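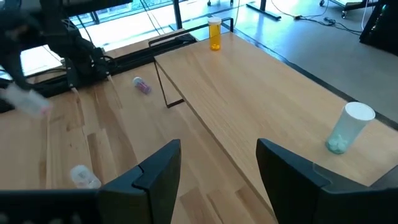

Got in just after lunch and our team had the bench till 5, which sounds like loads of time and never is. Today was bottle day for the Tranel challenge (that's the student cup we've entered, small objects, two arms, no human hands once the clock starts). I'd wanted to begin with the easy ones, but the rules want a mix of standing and lying down, so there was the big pale green bottle with the white tablets up on the raised top, the amber one towards the back of it, and the little pink and purple one on its side down below. I have grown quite fond of the pink and purple one. It's the one I dream about, and they aren't nice dreams!

We're still training on the Gerbridge software and I've finally stopped swearing at it. We have 81 good runs saved for the bottle task so far, which felt like a mountain until I read that the Dralis lot, who won last March, went in with more than 3000. Hmm. I did the sums on the back of my hand and then washed my hands.

My own job was driving the right arm. I'm getting smoother – I used to come in far too fast and stop with a jerk, and now I slow down early and close the fingers bit by bit. I still hold my breath while I do it, so I finish every run slightly purple myself.

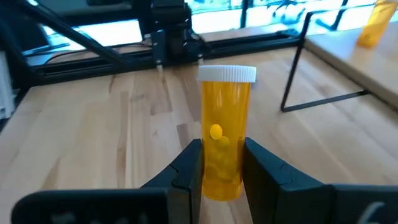
So why do we bother keeping the failed runs? Because the judges ask for a log of everything we tried, and because going back over the bad ones is how we spotted that I always drift left when I'm tired.

I was in charge of the log as well, and my handwriting went to pieces by run 23. Must type it up tonight, or at least before I forget what "wobbly but OK??" meant. I also need to ask for the D'Amico timer back, as the phone one keeps going to sleep halfway through and then we argue over seconds.

After tea we talked about what comes next. I'm all for the shelf task (cups and glasses and so on) as it's worth more points, and I said so, probably at too great a length. 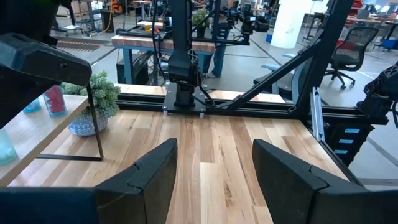 Our tutor thought we should leave the shelf alone until the bottles work from any starting spot, and said that a team with one solid task generally beats a team with two shaky ones. I sulked for a bit, then agreed. Mostly. I've still pencilled the shelf in for the end of the month, very faintly.

Arms ache, bus was late, beans on toast. Log still not typed.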